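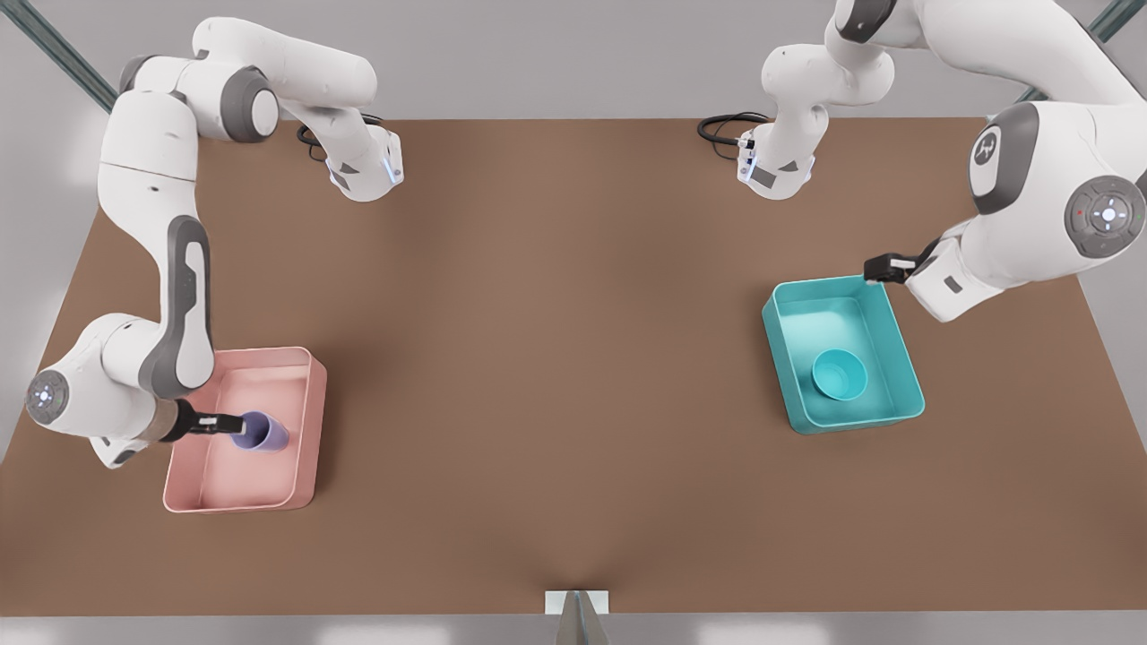
November 21, 2019
Posted by Deming Lei

Quick one tonight, I've got a lab report due and haven't started it.

So the club is properly into the Jedareo round now. For anyone who missed the last post, it's the simulation league. Two arms, one table, cups and bins, and you get marked on how many cups end up in the bin they're meant to be in. No hardware until June if we get through. Fine by me, the hardware room is freezing.

We're entered as Narnier. Don't ask, it was a vote and I lost.

Where we're up to: both arms run off one script now, which took most of last week. Before that they were two seperate programs passing messages and every so often one would just sit there waiting for a reply that never came. Horrible to debug. Atallah (our planner, named after nothing as far as I know) does the whole thing in one go and hands each arm its moves. Much nicer. Slower to start up though - 30 seconds before anything happens, which feels like ages when you're on run 226.

Upright cups are easy. Come down over the top, one finger in, one finger out, close, lift. Cups on their side are the problem. The wrist view only gives you part of the rim when you get close, and the fit gets confused about which end is open. Tonight I've been working on the approach with one finger inside the mouth and the other well clear of the wall, then shutting them together.

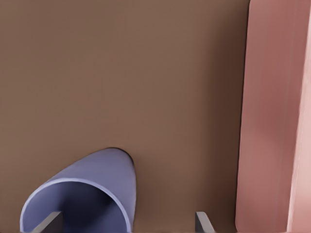
The gap between the fingers matters more than I thought. Too narrow and you clip the rim on the way in and knock the cup off. Too wide and you're at risk of hitting the side of a bin if the cup's lying near one. I've put in a check for that but it's a bit crude, it just says no and backs off. Nokton's lot apparantly turn the wrist first and come in along the wall of the bin. Might steal that.

To do before the next meeting:
- run the full 100 starts overnight, log everything
- cut the retries down to 5
- fix the colour matching, pink and purple keep getting mixed up
- somebody PLEASE write the team page

Right, lab report. More when the overnight run's done.

4 comments
11 shares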